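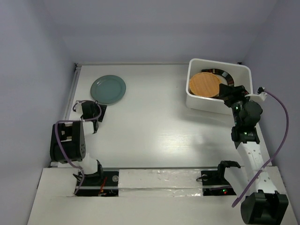
Government bonds falling in value, should I sell?

Ghassan Karaki
I bought a bond fund with Zivton in November, 80 pounds every month. I thought bonds are the safe part, but now it has lost 2 per cent while the news speaks of debt trouble. Is it better to stop paying in?

Derkden
When interest rates rise, the older bonds become cheaper, so the fund goes down. It does not mean that a government has failed to pay. Please look in the factsheet for the word "duration". If it is a high number, the price will move more. I would not decide before reading this.

Bulley
sold mine, no regrets

Babić
I have kept mine for 27 months and I still pay in. But I do not need this money soon. Do you?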